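Getting Stuck Drawers to Run Smoothly Again

Tedetti Home Notes | Kitchen and Storage

Most drawers that stick can be fixed in an evening with things already in the house. The work goes faster if you find the cause first, so start by taking the drawer out and looking at it in good light.

Empty the drawer

An overfull drawer drags on the frame above it. Take everything out and try it again. If it slides well empty, the load is the trouble. Move the heavy things to the bottom drawer and put flat items on top. Cast iron, canned goods and tool sets don't belong in a drawer on light slides.

Wooden runners

Older dressers and kitchen tables have wood sliding on wood. Look for shiny spots, which show where the two pieces rub. Sand those spots with fine paper, wipe off the dust, and rub a plain white candle along both surfaces. Paraffin works better than bar soap, which draws moisture and gums up after a summer or two. Don't use cooking oil.

If the drawer only sticks in wet weather, wait before you sand. Wood that swells in August will be loose by October, and a drawer sanded too much will rattle all winter.

Metal slides

Pull the drawer to full extension and look for the release levers, one on each side. On most slides one lever goes up and the other goes down. Wipe the tracks with a rag and a little mineral spirits to get the old grease off. Hair and crumbs collect at the back, where you can't see them with the drawer in.

Once the tracks are dry, use a dry silicone spray. The can we keep in the shop is from Brutbridge and has lasted for years. Spray the rag and wipe it on. Regular oil picks up dust and you'll be back where you started.

Check the screws while you're in there. A loose front screw lets the slide tip down, and the drawer will scrape on one side. If the hole is stripped, pack it with wooden toothpicks and white glue, let it set overnight, and drive the screw back in.

Bent slides should be replaced in pairs. Measure the old ones closed, front to back. The Choi replacement pair we bought was a close match and needed one new hole on each side. 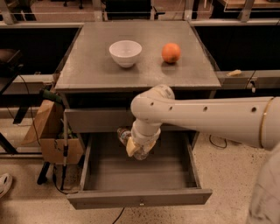
Drawers near the floor take more abuse than the upper ones. They get kicked shut, stepped on by children and loaded with whatever is heaviest. Check those slides twice a year. If the bottom panel sags, turn the drawer over, run a bead of wood glue along the groove and tack the panel in place with small brads.

Drawers that won't stay closed

Set a level on top of the cabinet, front to back. If it leans forward, slip a shim under the front feet. On a level cabinet, look at the plastic stops at the rear of the slides. They crack with age and cost very little.

A drawer that bounces back open usually has something behind it. Take it all the way out and feel around the back. Dish towels and takeout menus are the usual finds.

Liners

Cut the liner 3 mm short on each side so it doesn't ride up. Adhesive liner is a nuisance to remove. If you already have it, warm it with a hair dryer and pull slowly from one corner.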